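Imprimir
Enviar por e-mail

4. A jornada de portas abertas como instrumento de observação

4.1 Organização da visita

A jornada realizou-se em março, nas instalações do projeto Drokalo, e destinou-se a famílias, docentes do ensino secundário e técnicos de empresas da região. A coordenação geral coube a Sieglinde Brinkmann; o protocolo de observação foi redigido por Randa Tannous e Khalil Zoubi e aprovado antes da abertura das inscrições. Cada grupo permaneceu 50 minutos no percurso, 40 dos quais reservados às bancadas de demonstração. O tempo restante foi utilizado no acolhimento e no preenchimento do questionário de saída, distribuído em português e em inglês.

O percurso compreendia três postos. No primeiro, a equipa Nakus apresentou o braço fixo utilizado em ensaios de empilhamento, protegido por uma barreira e comandado exclusivamente pelo operador. No segundo, foram projetadas sequências registadas em sessões anteriores, com comentário de Hussam Fakhoury. O terceiro posto, objeto da presente secção, permitia aos visitantes o manuseamento direto de pinças portáteis, sob orientação de um monitor.

4.2 Tarefa de preensão de pequenos objetos

A tarefa proposta consistia em retirar uma embalagem de um recipiente com conteúdo heterogéneo e depositá-la sobre a mesa. A opção por produtos alimentares embalados individualmente resultou de um estudo-piloto conduzido na sala Sleiman, no qual os objetos geométricos impressos suscitaram pouco interesse entre os participantes mais jovens. As embalagens flexíveis apresentam, além disso, uma dificuldade própria: o invólucro deforma-se sob pressão e o ponto de contacto desloca-se durante o fecho dos dedos. A Figura 3 documenta a preensão de uma embalagem roxa pela zona central, numa lata que contém outros artigos de formas diversas; à esquerda, uma segunda pinça portátil é segurada na vertical.
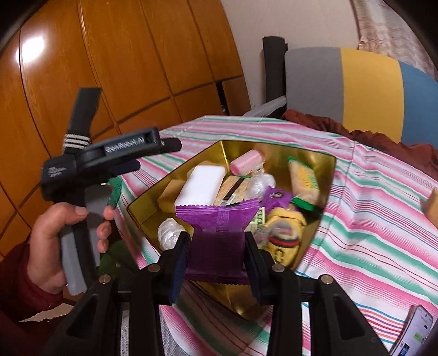
Figura 3. Preensão de uma embalagem flexível com pinça portátil, no terceiro posto do percurso.

Os monitores receberam instruções para não corrigir a postura do visitante durante a primeira tentativa. As intervenções verbais limitavam-se à indicação do objeto a retirar e à recordação do tempo disponível. A partir da segunda tentativa, admitia-se a sugestão de um ângulo de aproximação alternativo, devendo o monitor assinalar a ocorrência na ficha respetiva.

4.3 Registo e tratamento dos dados

Do conjunto das sessões foram retidas 1.081 tentativas, transcritas para a base Dikska por Dima Geagea. Excluíram-se as fichas sem indicação do objeto e as tentativas interrompidas pela mudança de grupo. A classificação distingue a preensão central, a preensão pela extremidade e o arrastamento contra a parede do recipiente. Os casos de classificação divergente foram revistos por um segundo codificador, segundo o procedimento descrito na secção 3.

Imprimir | Enviar por e-mail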